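Skoko two-burner camping stove, review after a season in the van

Posted 2025-05-10 by Shirley Poirier

Quick one as we're packing again and I've had three emails asking. Yes we still have the Skoko. Yes I'd buy it again, mostly. Long version follows, typed on my phone so forgive me.

Bought it in February for our van, a tired old thing with a bed in the back and not much else. Before that we had a single burner that sat on the sliding door step. Fine for tea. Hopeless for pasta and sauce at once.

Setting up

Lid up, two side panels out, gas hose on. Done. Took me longer the first time because the left panel clips in the opposite way to the right one and the leaflet doesn't say so. The leaflet is mostly warnings. Read the bit about checking the hose, skip the drawings.

It folds down to a flat case with a handle. Slides under our bench with a bit of a shove. If your storage is tight then measure with the regulator attached, that's what caught us out.

Cooking

Left burner strong, right burner gentle. Meant to be the same I think. Ours aren't. You learn it – water on the left, onions on the right. Simmering is good, better than I expected from something this price. Porridge didn't stick. Rice did but that was me.

Wind is where it struggles. The side panels help if it comes from the side. From the front, forget it. One evening at the Vunedside site we gave up and ate cheese on crackers, and the couple next door with a Cortés, the deep one with the glass front, were frying fish quite happily. So if you camp on the coast a lot, look at that one. Dearer though, and heavy.

Ignition still works, one click most days, three or four when it's damp. Carry a lighter anyway.

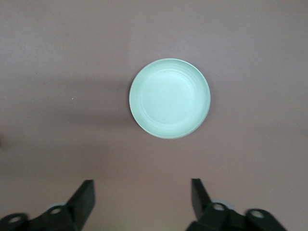 The green plate.

Cleaning

Pan supports lift off, tray underneath does not. Why?? You end up chasing bits of egg round with a cloth. I line the tray edges with nothing, tried foil, don't, the manual says no and it blocks air. A stiff brush gets most of it. The paint on the front edge has started to bubble near the strong burner. Cosmetic so far.

Gas

Thriftier than the old one. Not measured, just fewer trips to swap the bottle. Nuala Keogh wrote in to say hers hissed at the regulator and the shop replaced it, no arguement. Ours has been quiet, but do the soapy water test every time you change over. And cook with the doors open, even in the rain. Please.

Do you need it for a van?

Depends. We're weekend people with one long trip a year, so something that comes out and goes on a table outside suits us. If you're in the van full time you'll want a fixed hob, properly fitted by somebody qualified. Evanthia asked about the Testau single, which I've only used at a friend's. Neat, tiny, lights first time. But one pan. With two of you and a dog wanting his share that gets old by day three.

Good: packs flat, simmers properly, easy on gas, spare parts can be ordered one by one.

Bad: front wind, fixed tray, uneven burners, that daft left panel.

Would I take it off for 2,000 miles? We more or less did, down and back with all the detours, and it rattled the whole way until I put a tea towel between the lid and the pan suports. Do that from the start.

Four out of five. Would be four and a half with a tray that comes out.

Next review is the awning, once it's dried out. Comments are open, I'll get to them when there's signal.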